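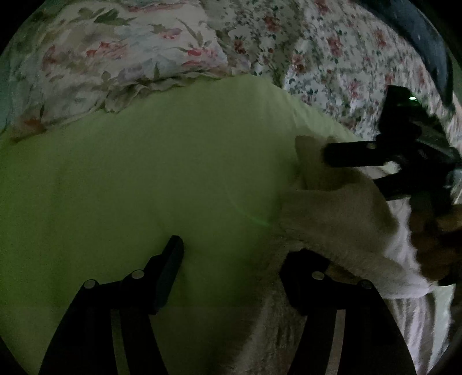 Ticket: Trap 2 throwing no-birds at Achterberg range
Status: Open – waiting on part
Category: Clay target machines
Equipment: Vonier automatic trap, carousel type

Problem as reported
Trap 2 is breaking targets on release, mostly in the second half of a squad. Shooters on the Tuesday afternoon practice called no-bird often enough that the range officer closed the field. Trap 1 is the same model and is running fine on the same pallet of clays.

Log

Entry 1
Power off at the isolator, arm released and safety pin in before anyone went into the trap house. Checked for chips under the carousel and swept out a fair bit of grit. No change on restart.

Entry 2
Swapped to a fresh carton of Cirner standards in case the first lot had been left in the damp. Threw 50. Same fault, so the targets are not the cause.

Entry 3
Throwing arm rubber is worn smooth near the tip and has a split at the bolt end. Turned it around as a temporary fix. Breakages dropped but did not stop.

Entry 4
Main spring was wound tighter than the setting on the card inside the lid. Backed it off and reset the distance. Flight is back where it should be, still the odd broken bird with a full carousel.

Entry 5
Drop plate is sitting low on one side. With a full load of 300 the stack leans and the bottom clay catches as it drops. Part-filled, it clears every time.

Workaround
Load up to half only. Field can be used for practice, but not for the March club shoot until this ticket is closed.

Parts
Arm rubber and drop plate bushes ordered through Pornura. Rubber is in stock, bushes are on back order – no delivery day given yet.

Next action
Fit both, refill the carousel, throw a full load and record the breakages here.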